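# An open day at the Lecomte house, Putbridge

January 24, 2025

I went to Putbridge by the early bus, with my notebook and two sandwiches, to see the house where writers can stay and work for a season. The house is called Lecomte, after the family who built it, and it opens its doors to visitors one time each year. I have lived in this country for a long time now but I had never visited such a place. In my first language I published short stories. In English I am still a beginner, and I was curious how people here organise the life of a writer.

The walk from the bus stop is uphill and takes longer than the leaflet says. At the gate a young man gave me a paper badge and told me that the first tour had already left, so I should join it in the library. I found the library by following the noise.

It is a long room with a low ceiling, painted in a grey colour that I did not like at first. The residents of past years have each left one book on the shelves, and there are now 102 of them. We were allowed to take them down. I noticed many first novels, a good number of poetry collections, and a cookery book whose author had come to the house to finish a family history and changed her mind.

The residency itself was explained to us by the director. Each year the house receives 600 applications, and the readers choose 43 people across all the seasons. A resident gets a bedroom, a desk, dinner in the evening and a small travel payment. Breakfast and lunch you make yourself. Someone asked if partners may come, and the answer is no, except for the last evening. I asked whether it is possible to apply with work in translation. It is possible, but the translator must be named and must also sign the form. 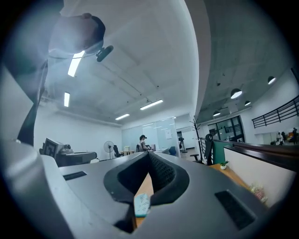 After the questions we had tea, and then the reading began in the old dining room. Diễm Phùng read from her novel in progress, which has the title Bririvon for the moment. It follows a woman who returns to a river town to sell her aunt's shop and stays to run it. She read slowly, with her finger under the line, and she stopped once to correct a word with a pencil. I admired this very much. I would have been too shy to do it in front of an audience.

Later she told us that she wrote the first chapter four times, two times in Vietnamese and two times in English, and that the English one became shorter every time. She did not translate between them. She put the old version in a drawer and started from memory.

The last part of the day was a small book fair in the hall. Uvix, a press that prints mainly essays and novellas, had the table nearest to the door. I bought a novella and a set of postcards, and I talked with the editor regarding their open reading period. They accept complete manuscripts only, by post or by email, and they reply in the spring.

Some practical notes for those who want to go next year. The tour is free but the tea is not, and they take only cash. The upper floor is reached by a narrow staircase without a lift. The return bus leaves from the other side of the road, behind the bakery, and I nearly missed it.

I read half of the novella on the way home. The application form for the residency is still in my bag, and I have filled in the first page.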